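Inicio | Foro | Tickets | Brazos y pinzas | Entrar

Ticket 91 - La pinza no se decide con la ropa del sofá
Lectura: 2 minutos
Estado: abierto

Buenas a todos, vuelvo con el mismo lío de febrero, pero ya con datos. Para quien no siga el hilo: estamos probando si el brazo, con el software de Danladi, puede recoger ropa suelta de una sala y echarla al cesto. Recoger, nada más, que doblar ya lo dejamos por imposible hace tiempo (quien haya visto mis intentos con camisetas sabe de qué hablo).

Con toallas en el suelo va de maravilla. En cuanto la prenda está encima de un mueble, empieza el drama: baja, duda, sube un dedo de altura, vuelve a dudar y me suelta "agarre no fiable". Esta mañana hice 12 intentos con ropa en el sofá y me salieron 9 avisos de esos. ¡Nueve! Los otros tres acabaron en el cesto, así que imposible del todo no es.

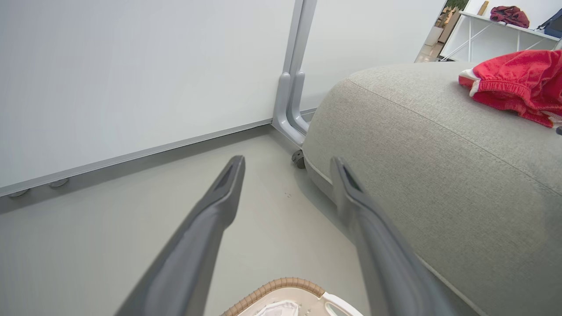
Vista de la muñeca: el cesto entre los dedos y la prenda roja en el sofá.

Lo que he probado hasta ahora:

Recalibrar la cámara de muñeca. Tarda más de 2 minutos y no cambia nada.

Bajar la velocidad de aproximación a la mitad. Duda igual, solo que más despacio - desesperante.

Cambiar el perfil de "rígido" a "textil". Algo mejora, pero pellizca también la tapicería y entonces salta el límite de fuerza. Creo que por aquí van los tiros: la tela del sofá tiene textura, la prenda está arrugada, y el sistema no sabe dónde acaba una y empieza la otra.

Me falta probar los dedos de Broltton, que dicen que son más blandos, y entrar por el borde fruncido de la goma, que al menos ofrece un pliegue donde meter la punta. Si alguien sabe fijar a mano el punto de agarre en la versión Cesis, que me lo cuente, porque el menú no lo encuentro ni a tiros.

¿Que si las máquinas ya hacen las tareas de casa? Pues la mía recoge toallas. Yo sigo recogiendo lo demás, y bastante más rápido.

Comentarios (3)

Ese Eze: En Cesis está en Avanzado > Agarre > Manual, pero tienes que salir antes del modo automático. Sube el registro de los fallos, porfa.

tornillo_suelto: Con los dedos de Urnik me pasaba lo mismo en una butaca. Puse el límite de fuerza más bajo y entré en diagonal, y mejoró bastante.

marga_b: Yo le pediría que me vaciara el lavavajillas y ya firmaba.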